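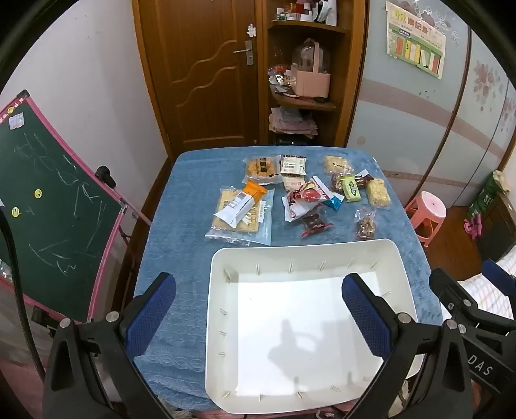 White tray on the blue tablecloth.

How to Put Together a Player Profile for Your Club's Website

6 min read

When I took over the player pages for Ladell Town, I inherited 19 profiles, and most of them said the same thing: a name, a position and "joined in the summer." I've been writing them ever since, and I have grown so fond of the job that my family now leaves the room when I bring it up. If you've just been handed the same task at your own soccer club, welcome! It's a lovely way to spend an evening, and you don't need to be a writer to do it well.

Start with the signing

Find the day the player signed and the day the club announced it. These are often different, and supporters who keep records will write to you if you mix them up (I speak from experience, and the emails were very polite). The club secretary should have the registration form. If you can't get at it, the announcement will do, but write "announced in September" and leave "signed" out of it until you know better.

Then find the debut

Go to the match reports and work forward from the signing. Check whether the player started or came on as a substitute, and write that down next to the opponent and the score. Friendlies don't count as a debut in most record books, so give them a sentence of their own. One of our midfielders played twice in preseason against MacKinnon Rovers and then waited until winter for a league game, and for years his page had him making his debut in July.

Work backward through earlier clubs

This is the part where I lose whole evenings. Ask the player first, if you can. Most of them are happy to talk, though they'll be hazy about loan spells and youth teams, so treat what they tell you as a starting point and look for a second source. Old programs are wonderful for this. So are the websites of smaller clubs, where somebody very much like you has been typing up lineups for ages. When two sources disagree, I keep both in my notes and leave the detail off the page until I can settle it.

Write it up

Aim for 300 words. You can go longer for a player with a long career, but a reserve goalkeeper with one cup appearance will look a bit stranded in all that space, so let his be short. Put things in the order they happened. Use the player's full name the first time and the last name afterward, and spell out the name of every club at least once, even the ones everybody local knows by a nickname.

Go easy on the praise. "Scored in the 88th minute against Skillton" does more for a striker than "a lethal finisher," and it will still be true next season when he's been moved to left back.

Check it, then keep it current

Read the page aloud before it goes up. I also send each one to the player and give them a few days to answer, and I've had birthplaces, middle names and one entire former club corrected that way.

After that, set aside 30 minutes at the end of each month for updates. Add appearances and goals, note any injuries the club has already made public, and move anyone who has left to the former players section. Please don't delete them! People come looking for their old favorites, and sometimes it's the player's own kids doing the looking.

Keep your notes in one folder per player, with the source written beside each fact. Mine are in plain text files named by last name, first name, and they've survived two computers so far.

Greer Guthrie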